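"Undwood" comes to Molstead in September, with one desk lamp and a great deal of listening 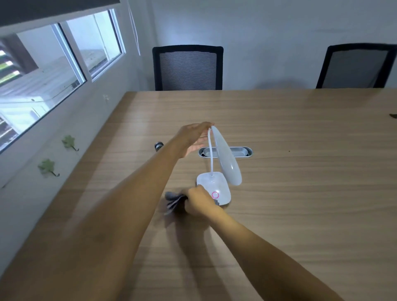 After a long summer of rehearsals with the windows propped open, the Zidberg company is bringing its new piece of music theatre, "Undwood," to the old ferry hall in Molstead this September, and we could hardly be more pleased to have them back. The piece takes place over one night in a small-town radio station, where the last announcer on duty reads out letters from listeners while the music slowly creeps in from the rooms next door. Almost everything is lit by ordinary household lamps, of the sort you might have beside your own bed, and the company likes its things to be plain. Plain to look at, that is, for the sound is anything but!

There are nine performers, and all of them sing, play and speak, sometimes within the same minute. The score grew out of a set of old dance tunes from the Wikström songbook, which the company has been carrying around for years and finally found a use for. Some of the tunes are played straight, others are stretched so far that you only recognize them on the walk home (or so we are told by those who caught the open rehearsal in the spring, and who are still humming).

The letters are the other half of the evening. The company asked people in and near Molstead to write to a radio station that doesn't exist, about anything they liked, and 1,210 letters came back, a good many of them written by hand. Twelve are read at each performance, and the choice changes every night, so those of you who like to come twice will be well rewarded.

Seating is limited to 100, in a half circle close to the players, and doors open at 7 p.m. The performance runs without an intermission, but the bar stays open afterward and the company usually comes out to talk. Tickets are at the ferry hall box office and at the door, if any are left.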